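Notes from the Student Assistive Robotics Project: The Wheelchair Exercise

In September our student group began its second unit of work in the care room, and I have been asked by several readers to set down how it is organized. I advise the group together with Baptiste Marchal, who is responsible for the control software and for the evening sessions. There are 14 students enrolled this term, divided into a motion team and a hand team.

The unit concerns a single household and hospital task: taking hold of a folding wheelchair by its two push handles and moving it a short distance from the bedside. The students named the exercise Evberg, after the street where the group first met, and the name has remained in all of our paperwork. The first unit, Duggan, dealt only with picking up cups and trays. A wheelchair is a considerably harder subject. It rolls when touched, it turns when one side is pushed harder than the other, and its handles are narrow.

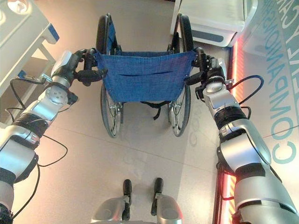

Why does the exercise call for both hands? A push on one handle alone tends to turn the chair, so the students are taught to hold both sides and to share the force between them.

The hand team has spent most of its time on the grasp. Their first method sent both hands forward together, and it was retained for 30 trials. The students then wrote a second method in which each hand closes separately and reports to the program before the push may begin. Both methods are documented in the group's notebook, with the settings for each finger recorded beside them. I would ask new members to read those pages before proposing a third.

The motion team has had the less visible work. Its members wrote the routine that brings the robot to its starting place behind the chair, and they have rewritten it seven times. The present version is slow – it takes 42 seconds from the bedside – but the students voted to keep it until the spring review.

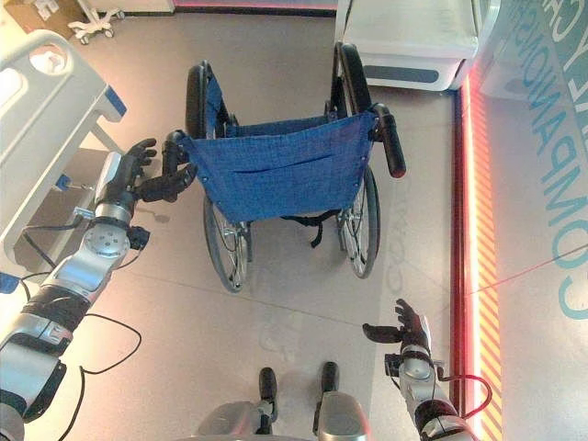
Left hand on its handle, right hand open and clear of the chair.

Grading follows the same rules as last year. Each student submits a short written report, and each team gives one demonstration before the whole group. Reports should state what was attempted, which settings were used, and what the writer would change. Marchal reads the software sections and I read the remainder.

The next item on the schedule is the turn at the foot of the bed, for which the motion team has requested additional floor time. Students who wish to change teams should write to me before the first turning session.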